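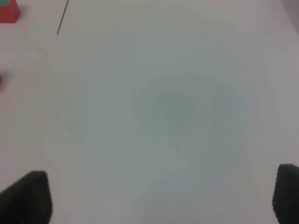 3 min read

Dradeck Work Table, Pale Gray
Sold by Histton. Listing updated 16/02/2026.

The Dradeck is a plain table with a smooth, matte, pale gray top. It was drawn up for sorting, building and light assembly, and most of the ones we sell go to classrooms, hobby rooms and small repair benches. The top has no pattern and no printed grid. Small bright parts such as red and green blocks are easy to pick out against it, and the low sheen keeps ceiling lights from bouncing back at whoever is sitting there.

Color

We call the color pale gray and leave it at that. Under a warm bulb it reads close to off-white. In dimmer or cooler light it can take on a slight blue-green cast, and two ends of the same table may not look alike if one is nearer the lamp. Customers sometimes write to ask if they were sent the wrong top. Please look at it in daylight before you request an exchange. If you are matching it to an older table, ask for a sample chip first - the chips are free and go out by regular mail.

The top

The top is a single piece with no seam down the middle. Corners are rounded and the edge is finished on all four sides, so the table can stand away from a wall. Pencil comes off with a damp cloth. Permanent marker usually needs rubbing alcohol, and a faint line may stay behind. Specks of dust and eraser crumbs do show on a surface this light. Wipe it down at the end of the day and let it air dry.

Do not use scouring pads or powder cleaners. They leave shiny patches on the matte finish that can't be taken out again. Hot glue guns and soldering irons need a mat under them.

Frame and legs

The top sits on the Drenach frame, sold with the table or separately. Legs bolt on from below with the hex key in the box. Each foot has a leveling screw. The table holds up to 200 pounds when the load is spread out; do not stand or sit on it. An older Dumitrescu frame will also fit, but the bolt holes are closer together and you will need the adapter plates.

Sizes and order codes

DK-550: single seat, 550 mm deep
DK-900: two seats side by side, 900 mm deep
Drenach frame, fixed height: order with matching depth
Drenach frame, adjustable: order with matching depth
Adapter plates for Dumitrescu frames: set of four

Assembly

Lay the top face down on a blanket or on the flattened carton. Start all the bolts by hand before tightening any of them. Two people should turn the larger size over. Check the feet once the table is where it will stay, and again after the first week of use.

Delivery and returns

Tables ship flat in one carton, frames in a second. The two cartons may arrive on different days. Unused tops can be returned in the original carton within 30 days. We don't take back tops that have been drilled.

Orders for schools are quoted separately. Summer deliveries fill up early, so orders meant for August should reach us before the end of June. For quotes, write to Dindo Mangubat. For spare bolts, feet and sample chips, write to Amado Sebastian in parts and include the order code from the label under the top.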